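Teaching by Showing: Tidying a Table with Two Grippers
Project report, Group 9

1. What we set out to do

Our brief was to teach a two-armed robot to tidy a table without writing any code for the tidying itself. We picked two jobs, pulling a tissue from its box and moving cloths about, mainly on the grounds that neither could break. Our supervisor, Phong Hầu, asked for 200 demonstrations. We offered 50 and lost.

2. Recording

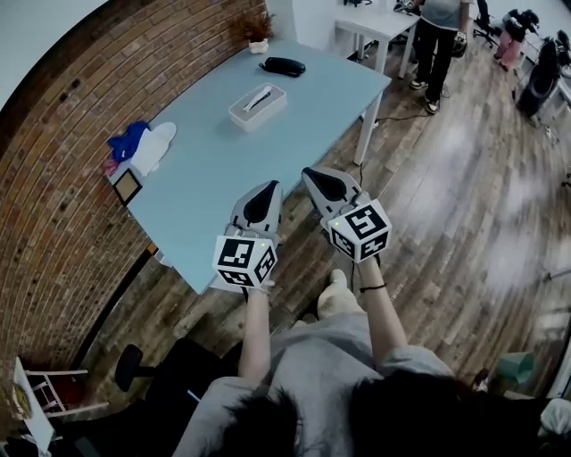
Every demonstration starts from rest, with both arms out in front and the grippers pointing at the table. Holding that pose is duller than it sounds, and by the end of the first hour my shoulders had opinions. The patterned cube on the back of each gripper has to stay in view of the tracking cameras, so the wrists must not roll too far. We called this the Plilton grip, after the building we learned it in.

Tissues were harder than cloth. A person pulls one out without thinking, but with two padded fingers you must come in straight, close fully and lift slowly — otherwise the box comes too. 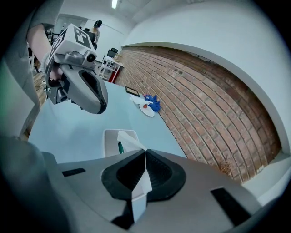
We threw away any attempt where the demonstrator stopped to swear, which cost us more of July than planned.

3. Cloths

Cloth forgives a bad grasp but never lands the same way twice. We let each demonstrator choose where to pinch, and the training data has inherited all our habits.

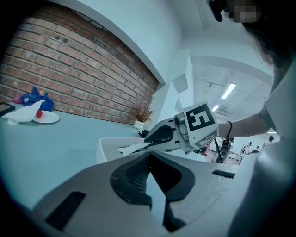
Fig. 3. White cloth held in one gripper at the basin.

4. Still to do

Train on the full set, then repeat the tissue job with the box moved.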